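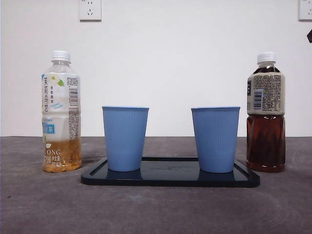 Home > Food & Drink > Tea > Bottled and canned

Bottled teas for a tasting, which order?
Started by jkvaran, Oct 2, 2023
63 replies | 2932 views | 157 likes

jkvaran
Hello all, Jytte again. I'm doing a little bottled tea tasting for my sister and her lot (she got the bug on holiday and now brings bottles back from the shop by the station). So far I've got a jasmine oolong and a much darker one, and I can't decide which to pour first. Small cups, same amount each, everyone scribbles down what they think. Light to dark seems obvious but the jasmine hangs about in my mouth for ages! Would you start with it?

stijn_dewulf
Dark first. I know that's backwards, but once you've had jasmine everything after it tastes of flowers. Rinse the cups in between or use fresh ones.

Ilaria M
Can't agree with Stijn, sorry. A strong dark tea flattens everything after it and your poor oolong will taste like water. Light first, plain cracker, five minutes' chat, then the dark one. We did it that way last December and it was fine.

stijn_dewulf
Five minutes' chat at yours is an hour, Ilaria.

jkvaran
Ha. There's a cream bottle as well, with a blue panel on it and a great block of small print. I can't read the characters, so if anyone has tips for making sense of labels I'm all ears.

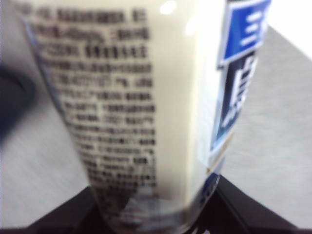

1 min read

Siriporn_N
If that block is the ingredients, the list normally runs biggest amount first, so look for where the sugar comes. 糖 is the character you want. 无糖 means no sugar. A phone translator does all right if you hold the bottle still and turn it a bit at a time, the curve muddles it otherwise.

apostolos_k
I'd leave the third one for another day. Two is a tasting, three and people start asking for biscuits.

Siriporn_N
What's wrong with biscuits??

Ilaria M
Chill them or not, Jytte? I'd say fridge cold for the jasmine and let the dark one sit out a while.

apostolos_k
Both the same temperature or you're not comparing anything.

jkvaran
Right, both from the fridge, jasmine first, crackers on the side. Stijn can do his own the wrong way round and report back. Does anyone know if an opened bottle keeps till the next day?

Siriporn_N
Lid on, in the fridge, I'd drink it by the next evening. Check the label though, once you've got the translator going.

Reply | Share (14)56 | Next thread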